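Holztischplatten am Arbeitsplatz pflegen

Juli 2018 | 11 Kommentare | 2 Mal geteilt

Geölte Oberflächen nehmen Feuchtigkeit schneller auf als lackierte. Zur Unterscheidung einen Wassertropfen auf eine unauffällige Stelle setzen und einige Minuten stehen lassen. Bleibt ein dunkler Fleck, ist die Platte offenporig und sollte nachgeölt werden.

Für die laufende Reinigung genügt ein nebelfeuchtes Baumwolltuch, in Faserrichtung geführt. Mikrofaser kann geölte Flächen stumpf machen. Netzteile und Adapter vorher abstecken und vom Tisch nehmen.
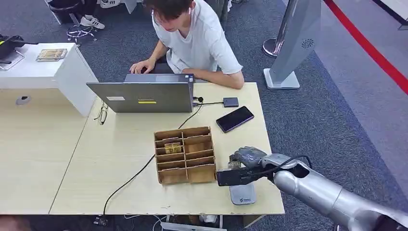
Wasserränder mit Schleifvlies und wenig Öl ausreiben – nur in Faserrichtung, ohne Druck. Überschuss nach 15 Minuten vollständig abnehmen. Ölgetränkte Lappen können sich selbst entzünden und gehören ausgebreitet ins Freie oder in ein geschlossenes Metallgefäß mit Wasser.

Lackierte Platten nicht ölen. Feine Kratzer lassen sich mit Möbelpolitur abschwächen, tiefere mit Hartwachs füllen.

Text: Piret Grīnberga

Teilen 2 | Kommentare 11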